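About us

Fumwood is a small website about tall buildings and the towns that grow up around them. We write about towers, bridges, station roofs, covered markets and the odd lift shaft, and we do it for people who like to go and stand underneath things and look up. If you've ever missed a train because you were busy staring at the ceiling of the station, you're very welcome here!

The site began as a set of walking notes shared between two friends who had both moved to new cities for work and didn't know a soul in either. Walking was free, and buildings were easy to find. The notes got longer, other people asked for copies, and at some point it made more sense to put the whole lot online. There are now 278 walks in the archive, all free to read and print, and the oldest ones still have their original spelling mistakes (we're getting to them, slowly).
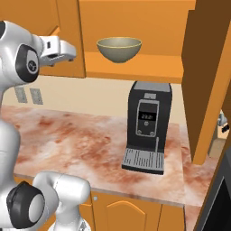
Kitchen counter with open shelving and an orange upper cabinet.

What do we cover? Mostly buildings you can get to by public transport and look at without paying. We love a famous viewing deck as much as anyone, but a lot of our favourite pages are about water towers, bus garages and blocks of flats with a good staircase. Each walk has a start and end point, a note on steps and slopes, somewhere to sit down, and a few paragraphs on how the place came to look the way it does. We try to speak to people who live or work nearby, and their corrections go straight on the page.

The most-read piece we have ever put up is the one on the Promutora building, the old insurance office with the green tiled stairwell that runs all the way to the roof. We went for an afternoon and ended up going back four times. The lifts were out on the first visit, so we climbed, and that is how we found the small round windows on the back stairs that hardly show from the street. Readers still write to us about those windows, and one sent in a pencil drawing of the whole stairwell, floor by floor, which we have scanned and added at the foot of the page.

Then there is the Gatchalian series, our long run of walks along one river, bridge by bridge. It takes its name from the ferry landing where the first walk begins. We planned six parts and are now on the fourteenth — the river kept having more bends than we remembered. The latest part covers the two footbridges by the old rope works and is a lovely flat stretch, good for prams and wheelchairs.

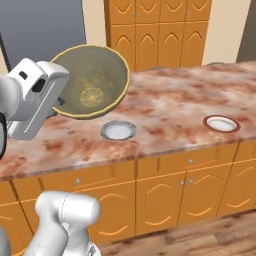

Words: the Fumwood editors | Last updated 24/03/2025

Who pays for it? Readers do, mainly. Printed maps bring in a bit, and Sumex, the print shop that makes them, lets us order in runs of 40 so we never have boxes of the things going out of date in the hall. We don't take money from hotels, tour firms or developers, and we pay our own way into any building that charges. If we've been let in somewhere as a favour, the page says so at the top.

We also run group walks in spring and autumn. They're slow, chatty and usually finish near a café. You don't need to know anything about architecture to come along, and some of the best questions come from people who have never thought about a drainpipe before. Places go up on the walks page a month ahead. Dogs are fine if they're all right with stairs!

If you'd like to write for us, send a short note about a building you know well and why you keep going back to it. We'd much sooner hear about your local library than somewhere you saw once on holiday. Photos are useful but not needed. We answer every note, though in March we're usually buried in spring walk bookings and it can take a couple of weeks.

Comments (3)

brickandmoss
Did the Promutora walk with my dad last month and the porter let us see the back stairs. The round windows are even better in the morning. Thank you for this site!

Lowgate Walker
Any chance of larger print on the Gatchalian maps? Part nine is hard to read outdoors.

stairs2101
Part nine map has the wrong side for the steps after the second bridge, they're on the left bank now. Otherwise spot on.

We use cookies to remember your map settings and count visits. Accept | Manage choices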